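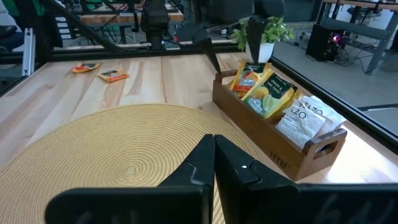 How do you keep a tea caddy tidy once the packets have come out of their cartons? Sort them by kind on a placemat first, then stand them upright in the box with the same teas next to each other.

Toledo, April 6, 2023 – I'm Lucimara Medeiros, and I run Zotside, a small home-organizing shop with a very big soft spot for tea. This month we're starting Tea Table Mornings, a free get-together for anybody whose tea drawer won't close anymore (mine didn't for years!).

The idea came out of my own kitchen. I had cartons with one sad packet left in each, a tin I couldn't reach, and a mug full of strays. So I dumped everything on the table, pulled out a round woven placemat and started making piles. I liked it so much I did my sister's the next day, and then she told people, and well – now it's a thing we do.

Bring whatever you've got. You'll get a spot at the table, a placemat to sort on and an open-topped wooden caddy to try out. Lemon and lime goes with lemon and lime, plain black with plain black, and anything you can't identify gets its own corner until you've had a good sniff. Creased packets are fine, they stand up perfectly well if they have neighbors.
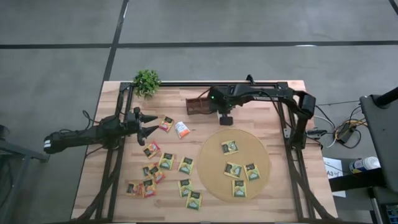
Put the one you drink every day at the end by the handle, Orysia Stelmakh told us when we asked for tips, and keep the ones you only buy for guests at the far end. She also thinks mint should never live beside anything delicate, because after a couple of weeks it all tastes like mint. I've moved mine since then.

We have room for 22 people at each morning, and there will be 3 mornings in April. Wallico is lending us the extra tables, and our friends at Allon are giving us around 2,000 tea packets so we have plenty to practice with, even if you turn up with an empty bag. Whatever you sort from that pile you're welcome to take home, up to a caddyful.

Gleice Vasconcelos will be pouring, and Osvaldo Bastos is baking his orange cake again, so please don't eat too much breakfast. Kids can come along too – they tend to be much stricter about the piles than we are.

There's no charge and you don't have to buy a caddy. If you do fall for one, we'll have them at the counter in plain wood or stained dark, and we can letter the front while you wait. To save a seat, call the shop or stop in and leave your name with Ingegerd Backlund. Reporters and food writers are welcome at any of the mornings, just let her know you're coming so we can set out another cup.

Recent news
Spice jars: round lids or square?
Zotside extends its Toledo opening hours
A place for every placemat

Contact: Zotside press desk, Toledo | © 2023 Zotside | Back to top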